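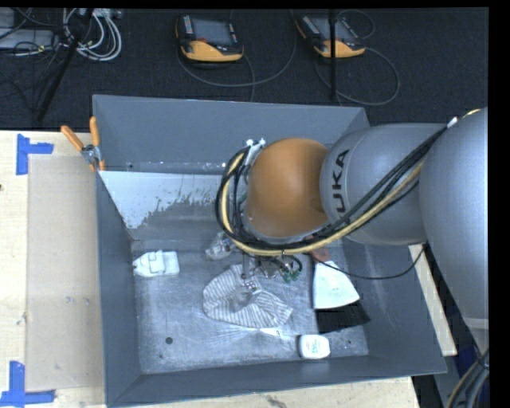
Home | Materials | Try It | Grown-ups

Why Does Cloth Crumple?

Drop a striped cloth into a metal bin and it lands in a heap, with its stripes going every which way! Drop in something made of hard plastic and it keeps its shape. How come?

Most cloth is made of threads, and threads are bendy. They can slide past each other a tiny bit too, so the whole cloth folds wherever it likes. Hard plastic has no threads to slide. It's one stiff piece (hooray for toy bricks!). Sheet metal is stiff as well, but a strong machine can press it into a bin with sloping sides.

Try it: drop a dish towel 10 times from the same height. Draw the shape it makes each time. Do any two match? Now try with a plastic spoon.

Print this page | E-mail this page

Contact Plirnness | © Plirnness | Back to top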